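# Tastimero Food Walks: Questions and Answers

**Where do the walks start?**

The old town walk starts at the fountain in front of Barroso, the bakery on the corner of the market square. The harbor walk starts at the ferry ticket office. Your guide carries a yellow bag with our name on it. Please come ten minutes early, because we can't hold a table at the first stop for latecomers.

**How much food is included?**

Enough for a full lunch. The old town walk has six stops and the harbor walk has five. Portions are small at first and get bigger, and the last savory stop is a sit-down plate. Skip breakfast or keep it light.

**What does it cost?**

Both walks are 64 euros per adult. Children ages 5 to 12 pay 27 euros. Children under five come free but don't get their own plates - they share with you. The price covers all food, two glasses of wine or a soft drink at each stop where wine is served, and the guide. Tips are up to you.

**I'm vegetarian. Can I come?**

Yes, on the old town walk. Four of the stops have a vegetarian plate on the regular menu and the other two make one for us if we ask the day before. The harbor walk is nearly all fish and shellfish and we don't recommend it.

**What about allergies?**

Write them in the booking form, even mild ones. We can work around nuts, eggs and shellfish on the old town walk. We can't promise a kitchen free of gluten anywhere, so guests with celiac disease should write to us before paying.

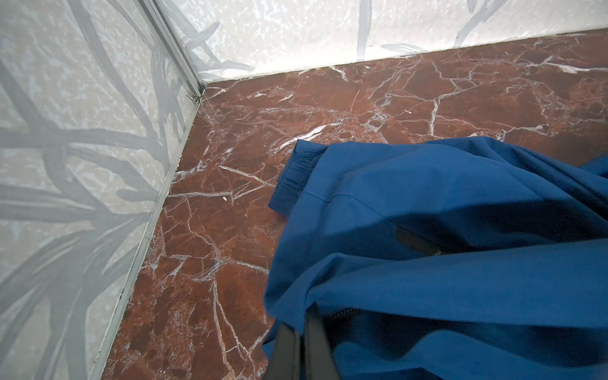

**Can I join if I don't drink?**

Of course. Tell the guide at the start and you'll get juice, sparkling water or coffee. The price stays the same.

**How far do we walk?**

The old town walk is short but steep, with one staircase of 63 steps between the third and fourth stops. A level street goes the same way and takes five minutes longer. Ask for it when you book. The harbor walk is flat the whole way.

**Who are the guides?**

Itziar Collado and Aníbal Mota lead the old town walk. Svend Damgaard leads the harbor walk in English and Danish. Private walks in Mandarin are with Yutong Qian and need two weeks' notice.

**Do you run in bad weather?**

We walk in rain. Most stops are indoors. If there is a storm warning for the coast, the harbor walk is called off and you can choose a new date or a full refund.

**Are you open in winter?**

The old town walk runs all year except the last two weeks of December, when several of the kitchens close. The harbor walk stops at the end of October.

**How do I cancel?**

Reply to your confirmation email. Up to 48 hours ahead you get everything back. After that we can move your booking once, but we don't refund it.

Last updated 2026-08-09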